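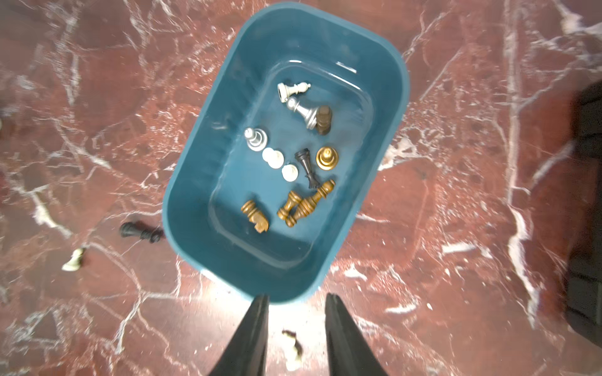 Chess pieces from several different sets share a blue plastic bin on a red marble floor.

Lost a bishop? Grimshaw library would like to help

If there is a chess set at the back of your closet with a salt shaker standing in for one of the rooks, the Grimshaw public library has some good news for you. The chess piece swap is coming back this November, and this time it will have the whole reading room to itself, with the doors open from 10 in the morning until the library closes at 5.

The idea is as simple as it was last year. Bring any loose pieces you have lying around, from any kind of set, and take home whatever you need to make your own set whole again (or as close to whole as you can get, and a slightly taller knight never hurt anybody's game). There is no charge, and you are welcome to come and look through the pieces even if you have nothing to give.

Laiba Ansari, who runs the children's desk, started the swap after a family asked her where on earth a person could buy a single white pawn. "I called two stores and they both wanted to sell me a full set," she said. "I thought, well, somebody in this town must have a spare pawn, and of course they did, and then people just kept coming in with more." By closing time last year, 144 pieces had found a new home, and one very patient gentleman from Pidodberg had finished a travel set he'd been missing a queen from for 50 years!

Alby Whitelaw of the Medel Street chess club will be there again with his calipers and his glue, happy to measure a king or put fresh felt under a wobbly base while you wait. He asks that people bring up to 7 pieces each for repair, so that everyone gets a turn.

Boards are welcome too, along with odd checkers and dominoes. Pieces can be dropped off at the front desk any time before the swap. Parking is free in the lot behind the building, and there will be coffee and plum cake from the Cokolska bakery next door.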